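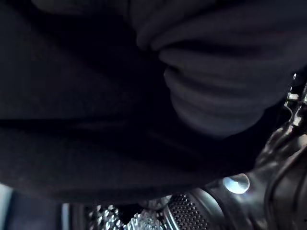
Laundry Tips I Brought Home from the Robot Open Day at Cluscombe

I have been doing laundry for most of my life and I did not expect to learn anything new about it from a machine, but there you go! The workshop at Cluscombe opened its doors one afternoon in November, and my sister talked me into going along with her (she had read about it in the Narketier newsletter and had already put both our names down, so "talked me into" is generous). They have a robot there called Akus that is being taught to do household chores, and laundry was the chore of the day.

We were booked into one of the 30 minute slots. I'd have happily stayed all day. There was coffee, there were very good oat cookies, and the young people running it answered every question, including my long one about fitted sheets.

Now, I'm not going to tell you how a robot works, and I'd get it wrong if I tried. What I can tell you is that when someone has to teach a chore to a machine from scratch, every little step has to be thought through, and a good number of those steps turn out to be ones we skip at home. I came back with notes all over the back of my parking receipt. I've tried most of these in my own laundry room now and have written down the ones worth keeping.

Look into the drum before you reach into it

Akus gets a look at the inside of the washer before the fingers close on anything. I used to just stick my arm in and haul. The trouble with hauling is that you get hold of whatever is on top, and whatever is on top is very often wound around something else, and then you have a rope of wet pants across your good clean floor.

So take a second and look. Find a fold or a loop that stands up by itself and pull that, slowly. If it comes easily, keep going. If it tugs back, let go and try a different spot. I've had far fewer twisted sleeves since I started doing this, and it takes no time at all.

Dark things hide in a dark drum

The people at the workshop told us that black and charcoal clothes are the hard ones for Akus, and oh, did I feel for it. A black sock in the shadow at the back of a washer may as well be on the moon. Last winter I ran a load of white towels with one of my husband's navy socks still in there from the load before. We have pale blue towels now.

A couple of things that help: keep a small flashlight on top of the machine, or stick one of those battery closet lights on the wall beside it. Then give the drum a turn by hand before you walk away. Whatever is clinging up at the top will usually drop down where you can see it. Sweep your palm along the door seal too, all the way around, and check the fold at the bottom with your fingertips. I've found a baby sock, a hair tie, and a five dollar bill in mine, though sadly not all in one day.

Don't pack it so full

I asked what a sensible load looks like, and the answer was the same one my mother gave me: leave enough room at the top to get your hand in and turn it over. Big soft things like sweatshirts and fleece blankets fool you. They squash down nicely when they're dry, and then they soak up water and there's nowhere for them to move. If you need to lean on the door to shut it, take something out.

Have somewhere for it to land

One of the exercises was picking up clothes that had landed on the carpet, with one of the team sitting right down there on the floor alongside. I asked why they would bother practicing that, and she laughed and said had I ever carried laundry across a room without dropping something? Well, no. I never have.

At home I've started putting an old beach towel down in front of the washer before I open the door. Anything that slips lands on the towel, and when I'm done I gather up the corners and the strays come along with it. The towel goes in with the next load. If your laundry room has carpet, or a concrete floor like mine, you will be glad of it.

Pick things up from the middle

This was my favorite one, and I do it with everything now. When you lift a shirt by the hem or the cuff, the rest of it trails, and the trailing part picks up lint and cat hair. Pinch it up from the middle with your fingertips instead and let the edges hang. It hangs in a little tent, it doesn't drag, and when you get it over to the table or the line you can find the shoulders right away and give it one good shake. My sister says she has always done it this way. She has not.

Clear the floor first

Before each run, the team tidied up the space the robot was going to work in. I don't always do this at home, and I have stepped on enough toys while carrying a full basket to know better. Walk the path from the washer to wherever you fold, and do it before your arms are full. Shoes go to the side, cords get tucked along the wall, and the dog goes in the yard if it's nice out.

Keep a little log

They write everything down at Cluscombe. There was a number on the whiteboard by the door, 2263, which was how many practice pickups they had recorded so far, and they were hoping to get to 2629 before the holidays. I'm not going that far! But I did tape an index card inside the cupboard door, and on it I write which cycle I used and whether the towels came out soft. Within a few weeks I'd worked out that the 60 minute cycle does my everyday things just as well as the long one I'd been running for years, and that the jeans do need the long one after all.

Slow is fine

Akus is slow. I hope they won't mind my saying so. It reached, it stopped, it shifted over a little, it reached again, and a man behind us muttered that he could have done the whole load by now. Maybe he could! I found it rather restful. I've since quit trying to unload the washer during the commercials, and I lose fewer socks.

If you would like to go yourself, they are planning another afternoon in the spring. Wear comfortable shoes and ask for a slot toward the end, when it's quieter and they let you stay on and chat. There is a Vukadinović repair shop across the road that had its door open as well, and the fellow in there showed my sister how to clean out her drain filter with a baking pan and an old washcloth underneath to catch the water. I'll write that one up properly another time.

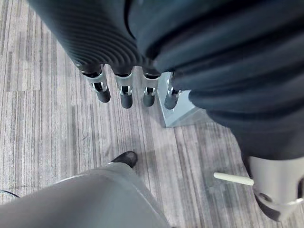 Wanpen Chantharasri writes: I was at the same open day, in the slot before lunch, and I've been telling everyone about lifting from the middle too. May I add one? Turn dark sweatshirts inside out before they go in. The fuzzy side is often a lighter color, so you can spot them in the drum much more easily, and the outside doesn't pill as fast. It works for leggings if they have a pale lining, but not for my black jeans, which are just as black on the inside. For those I fasten a big white safety pin through a belt loop. Also, did you get the name of the bakery that did those oat cookies?

Wanpen, I love the inside out idea and I'm trying it on tonight's load. I'd be a bit careful with the pin if your washer has small holes in the drum, so close it well, or tie on a scrap of white ribbon. The cookies were homemade, I'm told, and I have asked for the recipe.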